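Nultora Two-Arm Bench Kit for School Clubs
Item no. 1172

The Nultora kit is supplied to robotics clubs and student teams preparing for the Porel Cloth Sorting Challenge. Both arms mount on a single rail and may be used on any sturdy classroom table.

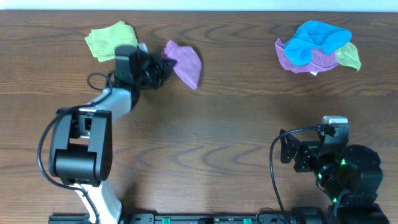
Sorting practice with purple, yellow-green and blue cloths.

Teams begin with single cloths and move on to mixed piles — the Petek workbook covers both stages in eight lessons. Each lesson is planned for 90 minutes. Close views of the fabric are used in the lessons on choosing a grip point, where folds and raised edging require particular attention.
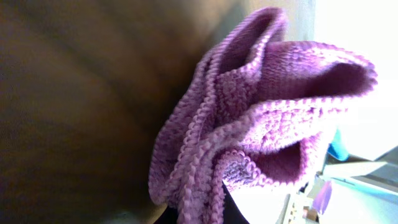
Purple knitted cloth with ribbed edging, close view.

Cloths may be reordered separately under item no. 1329. The table is not included. Schools enrolled in the Lolmont club program may request the kit on loan for one term; applications open in January. An adult supervisor must be present whenever the arms are powered.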